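Pantry storage guide adopted for Skenbridge community kitchens

Skenbridge's shared kitchens will move to a common method of storing dry goods from 25th July, following a review of shelving and containers at the seven sites that make up the network.

The method, set out in a short guide prepared with the Killance Food Service, asks each kitchen to keep its everyday dry goods in clear containers on a low two-tier rack, in place of the mixture of packets, tins and tubs in use at present. A total of 73 racks will be supplied, along with 3000 printed labels for contents and best-before dates.

The network said the change responded to concerns raised by kitchen users in June, when a survey of cupboards found opened packets of dried fruit, biscuits and cereals stored behind newer stock. Much of it was past its date and had to be thrown out. Several sites also reported that users were buying goods the kitchen already held, as the contents of closed cupboards could not be seen without emptying a shelf.

Under the guide, each rack is to stand toward the back of a bench or table, leaving the front clear for work. Jars are brought forward when their contents are needed and returned to the rack once the bench has been wiped down. The upper shelf is reserved for lighter items and for goods in daily use, while heavier jars belong on the lower shelf, where they can be lifted out with both hands.
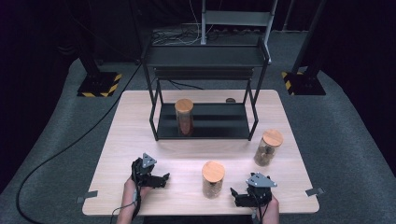

Sites have been asked to settle on one style of lid wherever possible, so that a lid separated from its jar during washing can be matched again without delay. Jars are to be washed and dried completely before being refilled. Topping up a part-filled jar with new stock will no longer be permitted -- the older contents must be used first, or moved to a smaller container and labelled with their own date.

The guide gives particular attention to dried fruit and baked goods, which are often set out together at morning tea. These are to be kept in separate containers at all times. Biscuits and crackers soften when stored with moist fruit, and the network noted that users with allergies must be able to tell at a glance which foods have been in contact with one another.

Where a food is put out for sharing, its container should be placed well apart from the next one on the table, with a clean spoon or tongs for each.
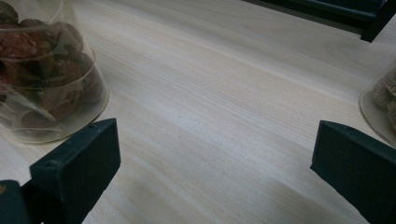 Dark reddish-brown food pieces and lighter, rough-textured pieces in separate clear containers on a pale wooden tabletop.

Plerton Hall, the largest of the seven sites, will be the first to receive its racks. Its kitchen is used by a playgroup, a seniors' lunch program and an evening cooking class, each of which has until now kept its supplies in a separate locked cupboard. Those supplies will be combined on shared racks, with coloured labels to show which group has paid for them. The locked cupboards will be kept for cleaning products and for equipment that is not in general use.

The Bonsu Street kitchen, where bench space is limited, has been given permission to place its racks on a side table. The table must be level and steady, and may not stand in front of the servery or either of the doors.

Kitchen users will be offered a short introduction to the new arrangements at each site. Sessions will run for one hour and will cover labelling, the rotation of stock and the care of lids, which should be wiped clean and left to air dry instead of being soaked. Bookings can be made through the Skenbridge network office, and there is no charge to attend.

Groups that hire a kitchen on a casual basis will not be required to use the jars. They will, however, be asked to take home any opened packets at the end of their booking. Food left behind without a label will be discarded after five days.

Copies of the guide are available at each kitchen and from the network office. Comments from users will be accepted until all sites have received their racks, and any changes to the guide will be posted on kitchen noticeboards.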